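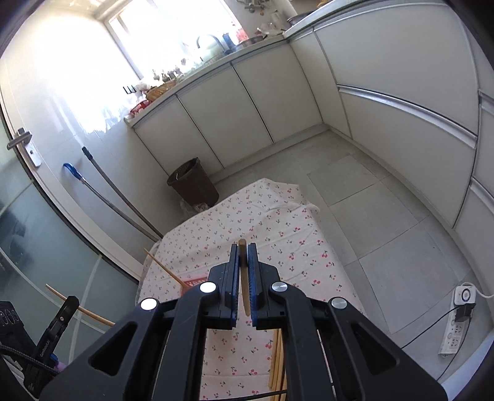 Section 3: Sorting and Bundling the Sticks

Our project began with a complaint. The Tindall Hall craft room owns a very large number of thin wooden sticks, and for as long as any of us have been enrolled they have lived in one deep drawer, in no order at all. Anyone who wanted ten straight ones of the same length had to dig. The course asked us to find a small storage problem, fix it, and write down what we did, and the drawer was twelve steps from where we were sitting when the assignment was handed out.

3.1 Setting up

We worked on a low surface covered with a white cloth with little red cherries on it. The cloth was chosen on technical grounds. A light wooden stick on bare tabletop rolls, and a rolling stick is a stick you will sort twice. On cloth it stays more or less where you put it. The cherries contributed nothing, although they did make the whole operation look like a picnic for people who had forgotten the food.

The cloth also wrinkles. We smoothed it at the start of every session and it went back to being wrinkled on its own schedule. Ironing was discussed and voted down.

3.2 The count

We emptied the drawer in July and counted everything in it. The total was 931 sticks. Two of us counted separately, and the first time our numbers disagreed by a margin we have agreed not to print. The second time they matched, and that is the number in this report.

Of the 931, we set aside 31 that were split, bowed, or stuck to something. That left 900 usable sticks, a figure so round that our instructor asked if we had made it up. We had not, but we understand the question.

3.3 Sorting rules

Our first set of rules had seven categories, including one called "nearly straight." It lasted one afternoon. The trouble with "nearly straight" is that every stick qualifies if you are tired enough. We cut the list to 3:

Long
Medium
Short

Straightness became a yes or no test. Lay the stick on the cloth, press one end lightly with a fingertip, and look at the other end. If it lifts, the stick goes to the reject pile. Ends were checked at the same time, and anything with a rough end got a quick rub with fine sandpaper before it was allowed in a bundle.

3.4 Bundling

Each bundle was built upright, starting with a handful of sticks of one length. We tapped the ends level and then added the rest one by one, down the middle where there was room. Adding to the outside is faster and makes a bundle that looks fine until you let go of it.

For ties we tried three things. Rubber bands from the supply closet were old and snapped. Cotton string held well but took two people and some patience. The winner was the Grelora strap, a short fabric strip with a hook-and-loop end, left over from another group's bicycle project – we asked first. One strap per bundle is enough for the short sticks. The long ones need two, or they fan out at the top like a cheap broom.

3.5 Results

To find out if any of this helped, we timed people. Each person was asked to fetch ten long straight sticks, once from the old drawer (which we had to refill and stir, a painful thing to do to your own work) and once from the new bundles. We ran 141 trials over the rest of the term. The bundles were faster in all but two of them. In both of those the person had opened the wrong cupboard.

We did not test how long the bundles stay in order when we are not standing next to them. Our only evidence is the medium box, which by the second week held one pencil and a paint stirrer.

3.6 Problems

The Grisamero box we bought for the long sticks is too short for the long sticks. We measured the outside of the box. Future groups should measure the inside. For now the long bundles stand in a tall Stenerance canister with their tops poking out, and we have labeled it anyway.

Loose sticks were the other problem. At any point during sorting there were always a few lying across the cloth at odd angles, belonging to no pile. Our policy was to stop every half hour and deal with them before starting anything new. Our practice was to deal with them at the end.

3.7 Remaining work

The reject pile still needs a home. The ceramics class has asked for the split ones, and the bowed ones are in a bag on top of the cupboard. The labels on the short boxes should be redone in ink.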